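Demonstration operators (robot arm, kitchen tasks)
Gernenden, Pirkolcombe site
Posted July 2023

Gernenden is looking for 3 part-time operators to join the Rikmont project. You will show a robot arm how to do ordinary kitchen jobs, either by holding the arm and moving it yourself or by steering it from a desk with a hand controller. Each go is recorded, and the recordings are used to train the arm to do the job without help.

You don't need a technical background. We have taken on people from catering, care work and sewing, and all of them picked it up within a couple of weeks.

The work

Most of the current tasks involve a microwave and toy food: opening the door, putting a plate in, taking it out, shutting the door, turning a knob. You will repeat the same task many times with small changes to where things start.

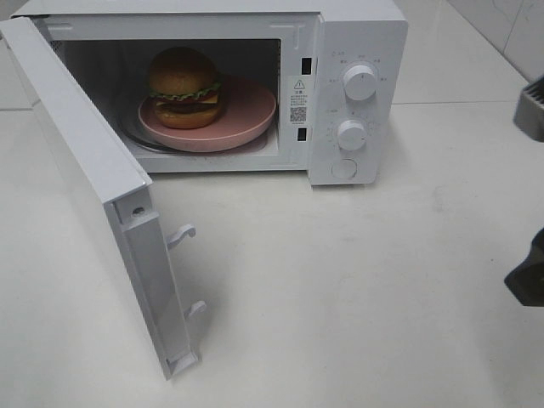 A usual shift is four hours with two breaks. In that time we expect 32 good recordings once you are trained, and fewer while you are learning. A recording is good if the task is finished, the movements are steady and nothing has been knocked over. If one goes wrong, you mark it as failed, put the items back and start again. Failed ones are kept as well, so please don't delete them.

You will work from a written task sheet. Some steps can be done in more than one way, and the sheet says which way to use that day.

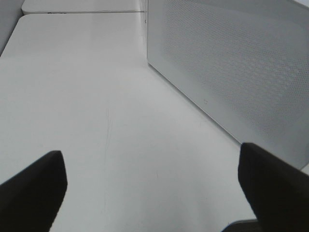
When steering from the desk you will mainly watch the view from the wrist of the arm. Some people find this tiring at first. We start everyone on short sessions and build up. Hand-guiding is done standing, and the arm is light to move, but you should be comfortable on your feet for up to an hour.

You will also be asked to:
wipe down the work surface and check the grippers at the start of a shift
write a short note for each batch
tell the shift lead straight away if the arm moves in a way you did not expect

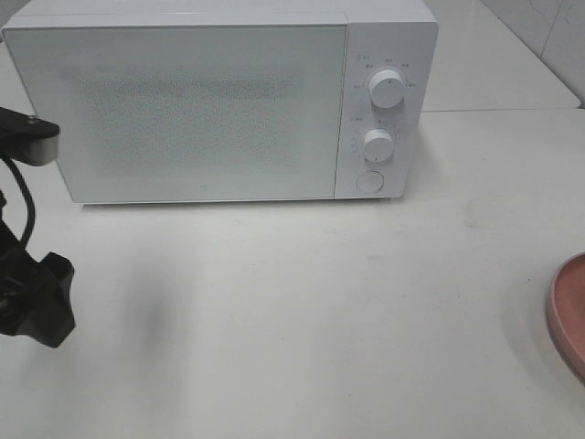 Microwave task, door closed, with the gripper clear of the front.

Who we are looking for

Patient people with steady hands who can follow instructions closely. Good eyesight, with glasses if you wear them. Left-handed applicants are welcome. You must be 18 or over.

Hours and pay

Sixteen hours a week, mornings or afternoons, on a fixed-term contract starting in September. Training is paid at the full rate. Pay is 838 pounds a month before tax.

How to apply

Send a CV and a few lines about yourself to Huiling Duan, quoting reference 154. Post is fine, or hand it in at the Habte building reception. Shortlisted applicants will be invited to a one-hour paid trial on the arm.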